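Acta de la reunión de seguimiento de incidencias
Proyecto Prellirside, grupo de manipulación de textiles. 11/02/2022 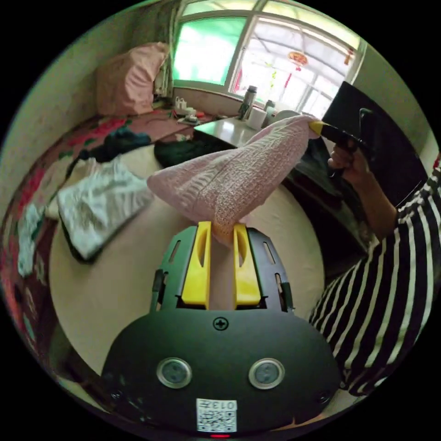
La reunión se convocó para tratar el fallo de cierre de las pinzas manuales durante las sesiones de doblado de ropa, abierto como incidencia 3678. El fallo consiste en que los dedos pierden fuerza de apriete a mitad de la tarea sin que el equipo dé aviso alguno. La prenda queda sujeta solo por un lado y el registro sigue corriendo como si nada hubiera pasado. El problema afecta sobre todo al trabajo con toallas entre dos pinzas: el borde inferior queda cogido entre los dos dedos amarillos, la esquina opuesta la lleva la segunda pinza y el tejido de relieve, tipo gofre, se estira en diagonal por encima de la cama. El piloto rojo que hay bajo la etiqueta 013 indica únicamente que el equipo recibe alimentación, y no sirve para saber si el cierre es correcto. Varios operadores lo habían interpretado como señal de funcionamiento normal.

1. Aprobación del acta anterior
Se aprueba con una corrección: la entrega de dedos de repuesto corresponde a Clotov y no a Flaleo, como figuraba por error.

2. Relación de hechos
El área de operación informa de que la incidencia se ha repetido en siete sesiones durante febrero. En cinco de ellas la toalla se soltó de una de las dos pinzas al tensarla. En las otras dos el dedo no volvió a abrir y hubo que retirar la tela a mano.
En la última sesión un operador sufrió un pellizco en el índice al intentar liberar el tejido con la pinza todavía encendida. No necesitó atención médica. Consta en el parte de accidentes leves.
Se pregunta si hubo aviso acústico. Operación responde que no, y que el programa instalado no lo contempla.

3. Informe técnico
Mantenimiento desmontó dos unidades. En ambas se encontró pelusa acumulada en el carril de deslizamiento de los dedos y holgura en el tornillo de fijación. Con poca carga el mecanismo trabaja bien. Con tela gruesa, el dedo se desplaza, el motor llega al límite de corriente y el controlador corta el apriete. El corte queda escrito en el registro interno, pero no se muestra al operador.
Flaleo, como fabricante del mecanismo, recomienda revisión completa cada 2000 ciclos. El grupo no llevaba cuenta de ciclos por unidad, de modo que no se puede afirmar si las pinzas desmontadas habían superado ese límite.
Se discute si la causa principal es la pelusa o la holgura. No hay acuerdo. Mantenimiento se inclina por la holgura; el área de datos señala que el fallo apenas aparece con prendas lisas y pide una prueba separada para cada causa.

4. Efecto sobre los datos
Las grabaciones de las siete sesiones quedan apartadas. Ivanyshyn, que hace la revisión externa, había aceptado tres de ellas antes de conocerse el fallo. Se le comunicará por escrito y se le facilitará el registro interno de cortes para que compruebe también las sesiones anteriores.
Se rechaza la propuesta de recortar los tramos defectuosos y conservar el resto, al menos hasta que se sepa en qué momento empieza la pérdida de fuerza.

5. Medidas de seguridad
Queda prohibido meter los dedos entre las puntas de la pinza con el equipo encendido. Para liberar una prenda atascada se apaga primero la unidad, se espera a que se apague el piloto y después se retira la tela.
Cuando trabajen dos personas sobre la misma prenda, la que detecte el fallo avisará en voz alta y las dos dejarán de tirar.
La nota con estas instrucciones se entregará a todos los operadores antes de reanudar el trabajo y se devolverá firmada.

6. Acuerdos
Suspender las tareas con toallas y tejidos gruesos hasta tener el resultado de las pruebas. Las prendas lisas pueden continuar.
Limpiar los carriles y comprobar el apriete del tornillo al comienzo de cada jornada. Responsable: mantenimiento.
Abrir una hoja de ciclos por unidad, identificada con el número de su etiqueta. Responsable: operación.
Pedir a Flaleo una versión del programa que avise con sonido cuando se corte el apriete. Responsable: área técnica.
Reclamar a Clotov el plazo de entrega de los dedos de repuesto, pendiente desde la reunión anterior.

7. Ruegos y preguntas
Operación pide guantes finos para los turnos largos. Se estudiará, con la reserva de que no dificulten el uso del mango.
Se pregunta si las sesiones suspendidas se abonarán. La consulta se traslada a administración.

La incidencia 3678 sigue abierta. La próxima reunión se convocará cuando mantenimiento entregue los resultados de las dos pruebas.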